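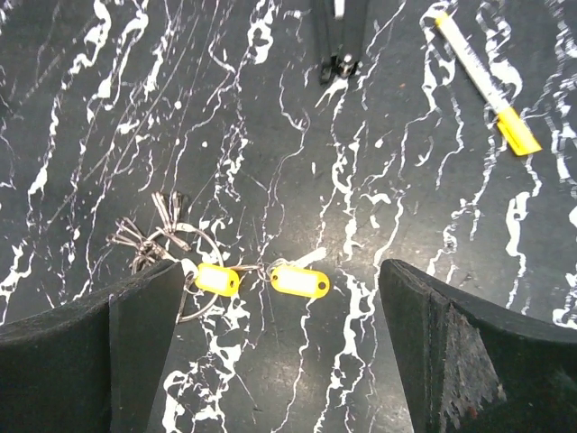
Dark worktop with white marble-style veining.

Climo: a word list for kitchen surfaces and fittings
README, version 2

Climo is a glossary of the words people use when they talk about worktops, sinks, splashbacks and the bits in between. It holds 582 entries in plain text, each with a short meaning, a note on where the word is used and, where we could find one, a sentence showing it in everyday use. I started it after a long afternoon in a kitchen showroom where three members of staff used "upstand" to mean three different things, and I have been happily collecting ever since!

What's in the folder

entries.txt - the word list itself, one entry per line, fields split by tabs
variants.txt - spellings and local words that point back to a main entry
sources.txt - where each entry came from
changes.txt - what moved between versions

Each line in entries.txt has 5 fields: the word, its part of speech, the meaning, the region (or "general") and the example sentence. An empty last field means we haven't found a good sentence yet. Please don't read anything else into it.

Where the words came from

Most came from two places. The first is a stack of old fitting guides passed on by Gadent, a small joinery firm that was clearing its office and very kindly let me take the lot. The second is the Dutska forum, where fitters and keen home improvers swap advice and argue (cheerfully, for the most part) over what things are called. Czerwiński's handwritten workshop notes gave us a smaller batch, and they are a joy - full of words I had never seen in print, such as "creep" for a joint that opens slowly over a winter.

Words for pattern were the most fun to sort. "Veined", "figured", "clouded" and "marbled" overlap a great deal, and people swap them freely. I kept all four as separate entries and linked them in variants.txt. If you know a fitter who draws a firm line between veined and marbled, I would love to hear where it falls.

Known gaps

Scottish and Welsh usage is thin. Words for outdoor kitchens are nearly absent. Roughly a fifth of the entries have no example sentence. Trade names were left out on purpose, even the ones that have slipped into common speech, so a few words you expect may be missing.

Using it

You may copy, change and share the list for any purpose, as long as you name Climo and say what you changed. Spelling is British throughout. The files are UTF-8, and the ń in Czerwiński is a quick way to check that yours opened properly.

Adding words

Send new words with a meaning and a note of where you heard them. A half-remembered word from your gran's kitchen is very welcome, and we can work on the meaning together. The next batch goes in next May.

Chidubem Adebisi
14 September 2021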